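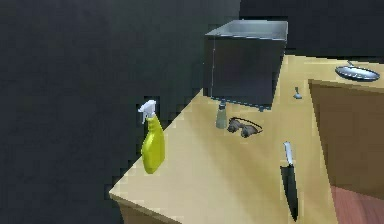 Karton is a household robotics test group. We write tasks, build simulated rooms to run them in, and score the control software that other teams bring to us. The kitchen is where most of our work starts. A countertop with a knife, a frying pan and a yellow spray bottle on it already gives a planner enough to get wrong: which objects can be picked up from above, which have a handle, and which should be left alone until the rest of the surface has been cleared.

The group was set up by Henryk Lis, who still writes most of the task definitions. Our office is in the Kalinowski building in Serklow, on the second floor. Use the side entrance; the front door is for the print shop. Our simulator is called Rirkuvix. It was written in-house and is kept small on purpose, so that a full task set can be run overnight on the machines we own.

What we do

A task in Rirkuvix has a start state, a goal state and a time limit. The start state lists every object and its pose. The goal state lists only the objects that matter. "Food in the bin" is a valid goal; the position of a bowl at the end of the run is ignored unless the task says otherwise. The current set has 86 tasks. Each one is run 100 times with small changes to the starting poses, and the score is the share of runs that reach the goal state inside the limit.
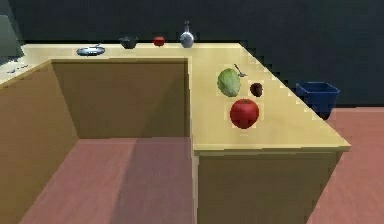 We do not publish a single overall number. Teams receive a score per task and a log of each run, with the reason for failure where the software can assign one. The usual reasons are a missed grasp, a dropped object, a blocked path and a timeout. A fifth category, "other", is reviewed by hand. Lis reads those logs himself and adds a new failure code when the same problem keeps coming back.

Resolution is kept low. Most teams train on small images, and a sharper render would slow the overnight run without changing the ranking of the entries we have tested so far. Textures are plain for the same reason.

Open day

Once a year we open the office to visitors. The last open day drew 32 people, mostly engineers from nearby firms and students in their final year. The program was the same for each group: a short talk on how tasks are written, a demonstration of the simulator, then time at the workstations.

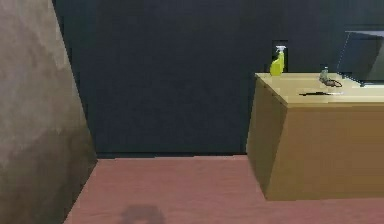

The demonstration lasts 35 minutes. It begins with a room loaded and paused, so that visitors can look at the layout from several viewpoints before any controller is attached. The presenter then opens the task file and reads through the start state line by line. Visitors are asked to propose a goal, the goal is typed in, and the checker reports whether it can be reached from the given start. Goals that sound simple often fail this check – "tidy the desk" has to be broken down into named objects and named places before the checker will accept it.

Questions at the last open day were mainly about contact physics and about how far simulated scores carry over to hardware. On the first point, we model friction and mass per object and do not model soft materials well. On the second, we have limited data and prefer not to quote a figure. The slides from the talk are available on request.

The bedroom tasks were added in August and were shown to visitors for the first time this year. They use larger spaces than the kitchen tasks, with more travel between pickup and placement, and are scored separately.
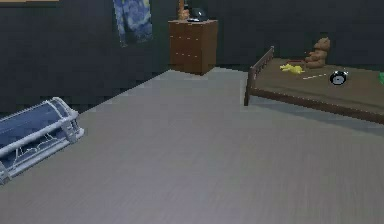 Bedroom environment in Rirkuvix, with bed, dresser and floor container.

Visiting us

School and company groups can be received outside the open day by arrangement. Please send the size of the group and say whether you would like the talk, the demonstration or both. Groups that want to run their own controller should send it a week ahead, with a list of its dependencies. Parking is behind the building – the spaces by the loading door must be kept clear.

Page last updated 30 Sep 2018

Shares: 35
0 comments

This site uses cookies to count visits. By continuing to use the site you accept this. OK | Read more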